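Why Does a Mug Have a Handle?

We use cookies to remember your reading settings and to see which pages are popular. You can change your choices at any time. Accept all | Manage choices

Why Does a Mug Have a Handle?

Words by Ketill Kirkegaard

Go and find a mug. Any mug will do, a big one or a little one, or the one with the chip in it that your family keeps meaning to throw away. If it's got a drink in it, carry it carefully, and if it belongs to somebody else, do please ask first! Have you got it? Lovely. Put it down in front of you and let's have a good long look at it together, for a mug is a much cleverer thing than most of us remember when we are half asleep at breakfast.

The first clever thing is the handle. When you pour hot cocoa into a mug, the heat doesn't stay politely in the cocoa. It creeps out into the sides of the mug, and if you wrapped your fingers around them you would soon know all about it. The handle sticks out into the air, away from the cocoa, and only joins the mug in a small place or two. Heat has to travel through those joins and all the way along the handle to get to your fingers, and while it is travelling, the cooler air is carrying some of it off. So the handle warms up much more slowly than the rest, and you can pick up your cocoa and go and sit somewhere comfy with it.

Not every cup in the world has one, mind you. Lots of people drink tea from small bowls or cups with no handle at all, and they hold them by the rim and the foot, or they simply wait a little while. When I was a boy my grandfather drank his coffee from a glass wrapped in a napkin, and I thought it was the most grown-up thing I had ever seen.

Now turn your mug round so that the handle points to the left, and then turn it to the right. Which way feels easier to pick up? If you are right-handed you will probably like it on the right, and if you are left-handed you'll want it on the other side. A plain mug doesn't mind a bit. But if there is a picture on just one side, somebody had to decide which way it would face, and left-handed people often find that the picture is looking at everyone except them (or at nobody but them, depending on where it was put). 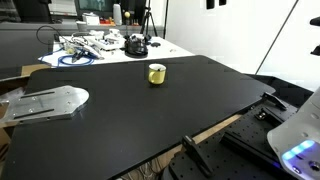

A little yellow mug with its handle to the left. Can you find its shadow?

Shadows are a very good way of learning about the shape of a thing. Light travels in straight lines, and it can't get through the thick sides of a mug, so there is a dark patch where the light has been stopped. Try it at home with a torch. Turn the big light off, stand your mug on the table and shine the torch from high up, and you will get a short, stubby shadow. Bring the torch down low, nearly to the table, and the shadow will stretch and stretch until it slides right off the edge. If you turn the mug sideways on to the torch, the handle will make a shadow too, with a little window of light in the middle where your fingers go.

And what about the colour? Plenty of mugs are one colour outside and white inside. Most pottery mugs are covered in a shiny coat called glaze, which goes on like runny paint and is then baked in a very hot oven called a kiln. It turns glassy, and that is what stops the drink from soaking into the clay. My friend Valdemar Damgaard makes pots in his shed, and he likes a white inside best. He says you can see how strong your tea is, and you can also see whether you've washed up properly, and he is quite strict about that – I have been sent back to the sink more than once.

Something to try: the handle test

You will need a grown-up, a pottery mug and some warm water from the tap. It should be warm, and never boiling.

Ask your grown-up to fill the mug nearly to the top. Wait for 2 minutes. Then touch the side of the mug very gently with one finger, and touch the handle with another. Which is warmer? Write it down or draw it, and try again with a different mug if you have one. A thick mug and a thin one may give you quite different answers, and a metal camping mug may surprise you.

When you have finished, pour the water on a thirsty plant once it has cooled, dry your mug and put it back where you found it.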